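Comparing two grippers in simulation with a wrist camera

This tutorial goes through a fair comparison of two grippers on the same arm, in simulation, using only the wrist camera and the joint log. It assumes you already have the arm loading and moving in Wirkum. If you don't, do the loading page first and come back.

The two grippers are the Sedura parallel gripper with flat pads, and the Bergeron one with the narrow tapered fingers. The arm and the controller stay the same throughout. You will need an afternoon for the setup. The runs can go overnight.

What you need

A working arm model with a tool flange. Both gripper models, with their collision shapes. One wrist camera. A plain table surface, light in colour. Three or four test objects of different shapes. Enough disk space for the camera recordings, which get large if you leave them uncompressed.

Step 1. Fix everything that isn't the gripper

Make one base file and put the arm, table, lights, objects and controller settings in it. Each gripper then goes in its own small file which loads the base file. Do not copy the base file and edit both copies. I did that the first time and found later that one copy had a different friction value for the table, so two days of runs had to be thrown away.

Write the software version at the top of the base file. An update in March changed how contacts were handled on our machine, and results from before and after could not be put in the same table.

Step 2. Mount the gripper and check the tool point

The tool point is the place the controller thinks it is moving. For a parallel gripper, put it midway between the pads at the height where you want to hold things. The tapered fingers are longer, so their tool point sits further from the flange. If you leave the old value in, the tips will go into the table on the first descent.

To check it, send the arm to a marked spot on the table and rotate the wrist through a half turn. The tool point should stay over the mark. If it draws a circle, the sideways offset is wrong. Height is easier: lower the arm slowly until contact is reported and compare that with the height you asked for.

Step 3. Set the mass

The gripper file should carry its own mass and centre of mass. Open it and look. Ours had a default of 1, left over from whoever exported it. A wrong mass makes the arm sag or overshoot a little, and you will blame the fingers for misses that come from the arm.

Step 4. Place the camera

Bolt the camera to the wrist and leave it in the same place for both grippers. It is tempting to move it for the longer fingers so that you get a nicer view, but then the two sets of recordings can't be compared. Choose one position where at least a fingertip can be seen with either gripper fitted. A single tip is enough for judging the approach. You do lose sight of small objects when they are close in, so log the finger opening as well and use that to decide whether something was held.

Step 5. Sort out the light

Most people skip this one. With a single strong lamp above the arm, the gripper and the arm throw large shadows over the table, and on a pale surface those shadows can be the biggest thing the camera sees. If you use any kind of object finder on the camera picture, it may well mark the shadow of the housing as an object. Ours did so again and again with the boxier gripper and far less with the slim one, which made the slim one look better for reasons that had nothing to do with gripping.

You have three choices. Turn shadows off in the renderer, which is quick but takes you further from a real bench. Add a second lamp on the other side and lower the first, so the shadows are weaker. Or keep the shadows and vary the lamp position from run to run, using the same list of positions for both grippers. I use the last one. Soft edges are more like our real room than hard ones, so I also make the lamp larger.

Before you start a long batch, save one still from the wrist camera at the hover height and look at it properly. Check that you can tell the shadow of the gripper from the things on the table.

Step 6. Set up the trials

One trial is: move to hover, descend, close, lift, hold for three seconds, put down, return. Keep the speeds the same for both grippers. Set the closing force to the same value too, even if one gripper can do more. You can run a second batch at each gripper's best force afterwards.

I ran 300 trials per gripper. Start positions come from a list with a fixed seed, so that trial 40 has the object in the same place whichever gripper is on. This lets you compare trial against trial and not only the totals.

Count a trial as a success if the object is still off the table at the end of the hold and the finger opening has not changed during it. Write that rule down before looking at any results.

Step 7. Run and log

Log the joint positions, finger opening, contact forces and camera stream on one clock. Stamp each file with the gripper name and the seed. Our file names now look like sedura_327 and bergeron_327, with the seed at the end. The seed itself means nothing — it just has to match.

Watch the first ten trials of each batch. After that you can leave it. If the arm stops in the middle of a batch, restart that trial from the beginning and make a note of it.

Step 8. Read the results

Look at the failures before the totals. Sort them into missed, slipped, knocked over and stopped by collision. In our case the flat pads lost most of their trials to collisions at the edges of the table, where the housing came too close to other objects. The tapered fingers reached into gaps easily but let round, heavy things turn in the grip. A total on its own would have hidden this.

Then pair up the trials by seed and pull out those where one gripper worked and the other didn't. Those are the recordings worth your time.

Common problems

The fingers shake when closed. Lower the time step or soften the contact. Make the same change for both grippers.

The object shoots away on closing. The collision shapes overlap at the start. Raise the hover height and check Step 2 again.

The camera picture is almost white. The lamp is too strong for a pale table. Turn it down or darken the table a little.

Pads and tips score the same on everything. Your objects are too easy. Add something low and round with a rough surface, set near the edge of the view.

The base file and the seed list are in the Garnley shared folder, under the same names used here. A hover still from the tapered finger setup, with the lamp in its first position:

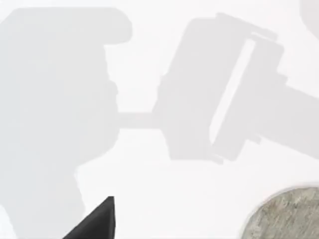 Tyson Fortin: I followed this with a different arm and it went fine up to Step 6. Matching the closing force didn't work for me, as one of my grippers takes a current limit and has no force setting at all. I ended up closing both on the same stiff block, reading the contact force from the log and changing the current until the two agreed. It might be worth adding that to the page. I would also do the mass check before the tool point, because my arm sagged enough to throw off the height test and I had to do it twice.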